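Fixing an Arm That Drops Through the Floor on Reset

I lost most of an evening to this one, so I'm writing it up while the swear words are still fresh. If you've loaded an arm into your simulator, hit reset, and seen it twitch, sag and then sink out of sight like it's on a freight elevator, you have my sympathy. Mine did it on every single reset (I tried plenty!).

My setup is a plain one. I build my rooms in Rillau, and the arm model is one Nilton Ríos shared with me back in November. It behaved fine in his empty test world. In my furnished room it fell.

First, turn off the controller and reset again. If the arm still drops, your tuning isn't to blame and you can stop fiddling with gains. I wish I'd done this before I changed all of mine.

Next, look at how the base is attached. In my file the base had a joint to the mounting plate, and the plate had a joint to... nothing. I'd renamed the room's root body and the plate was still asking for the old name. Rillau doesn't stop for that. It writes one warning in the log and carries on, and mine was on line 3,260, way below where I'd quit scrolling. Search the log for the word "parent" and save your eyes.

Fix the name, save, and reload the whole room. A plain reset keeps the old joints in memory, and you'll think your fix did nothing.

Then move the camera up high, looking down, so you can keep an eye on the base and the plate while you reset.
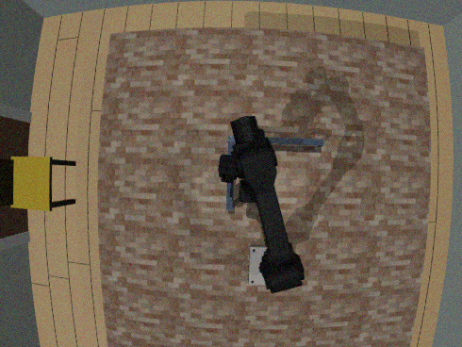

Overhead view, with the base over its mounting plate and the blue bars under the upper part of the arm.

Now the second fault, which was hiding behind the first one. With the plate pinned, my arm stayed put but buzzed. The collision shapes for the plate and the floor overlapped by 2 mm, and the solver kept trying to shove them apart. Raise the plate by the overlap, or switch off collisions between that one pair. I raised the plate, mostly because I forget about switched-off pairs and then they bite me later.

Last, put your gains back (you did write them down, right?) and run 10 resets in a row with the controller on. After that I let it go for 500 steps with no command at all and watch the base position in the readout. If the height changes, go back to the joint.

Efraín Betancur wrote to me that his plate was fine and his fault was a base with zero mass, so check that too if the name matches and you're still sinking.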